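2018년 12월 25일 화요일

크리스마스인데 나가지도 않고 하루 종일 기계 생각만 했다. 그런데 이렇게 신나는 휴일도 오랜만이다! 점심으로 떡국을 끓여 먹고(설도 아닌데 떡이 남아서) 그릇을 물에 담가 놓은 채 노트북부터 열었다. 설거지를 미룬 사람이 집안일 로봇 글을 쓰고 있으니 좀 우습긴 하다.

요즘 머릿속을 떠나지 않는 질문은 하나다. 기계가 집안일이나 가게 일을 이제 할 수 있나? 6월에 처음 이 일기장에 같은 질문을 적었을 때는 '십 년은 더'라고 써 놓았다. 오늘 다시 읽어 보니 그때의 나는 너무 자신만만했다. 지금은 모르겠다. 모르겠는데 기분이 좋다.

바닥 청소는 이제 얘깃거리도 못 된다. 우리 집 청소기는 의자 다리 사이도 잘 빠져나오고, 양말만 안 먹으면 나무랄 데가 없다. 문제는 늘 그 양말이다. 딱딱하고 모양이 정해진 물건은 어디를 잡을지 미리 정해 둘 수 있는데, 양말이나 행주나 실은 잡는 순간 모양이 바뀐다. 사람은 생각도 안 하고 손끝으로 더듬어서 하는 일이다.

가게 쪽도 그렇다. 수예점 Skastby에서 일할 때 제일 싫었던 게 실 정리였다. 굵은 실, 반짝이 섞인 실, 금속 실이 들어간 실이 한 바구니에 들어가면 저희끼리 엉켜서 나올 생각을 안 한다. 한번은 재고 조사 날에 타래 523개를 혼자 정리했는데, 마지막에는 꿈에서도 실을 감았다. 상자를 선반에 올리는 일이라면 기계가 나보다 훨씬 잘할 것이다. 무거운 것도 들고 허리도 안 아프고. 그런데 실 한 타래를 집어서, 눌리지 않게, 옆의 실을 끌고 오지 않게 옮기는 일은? 그때의 나라면 고개를 저었을 거다.

저녁에는 Cuvex 게시판에 올라온 긴 글을 읽었다. 집게 손가락 두 개로 빨래를 개게 해 본 사람이 쓴 글인데, 수건 한 장에 23분이 걸렸다고 한다. 댓글에는 느리다고 놀리는 사람이 많았지만 나는 소리를 지를 뻔했다. 갰다니까! 내가 외출한 동안 개어 놓는다면 23분이든 한 시간이든 무슨 상관인가. 식기세척기도 내 손보다 느리지만 매일 고맙게 쓰고 있다. 속도보다 궁금한 건 다음 수건, 그다음 수건도 똑같이 해내느냐다. 글쓴이 말로는 약 1000번은 돌려 봐야 말할 수 있겠다고 했다. 맞는 말 같다.

그래서 내 나름대로 표를 만들었다. 쓸기, 닦기, 상자 옮기기는 '이미 된다'. 그릇 넣고 빼기는 '곧'. 수건 개기는 '느리게 된다'로 오늘 승격! 엉킨 실 풀기, 셔츠 단추 채우기, 이불 커버 씌우기는 여전히 '모름' 칸에 있다. 이불 커버는 나도 못하니까 기계한테 뭐라고 할 처지가 아니다.

실 타래는 어느 칸에 둘지 한참 고민했다. 푸는 것과 집는 것은 다른 일이니 칸을 나누기로 했다. 푸는 건 '모름'에 그대로 두고, 집는 건 연필로 '된다'에 적었다가 물음표를 붙였다. 색색으로 꼬인 굵은 타래를 두 손가락 사이에 물고 있는 모습을 보면 물음표를 지우고 싶어진다. 그래도 집는 것과 제자리에 놓는 것은 또 별개라서, 물음표는 새해까지 두기로 했다. 이제 떡국 그릇을 씻으러 간다. 설거지는 '곧' 칸이니까 아직은 내 차례다.
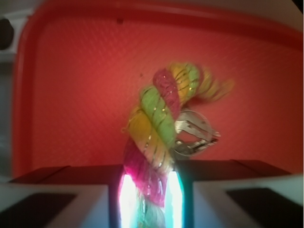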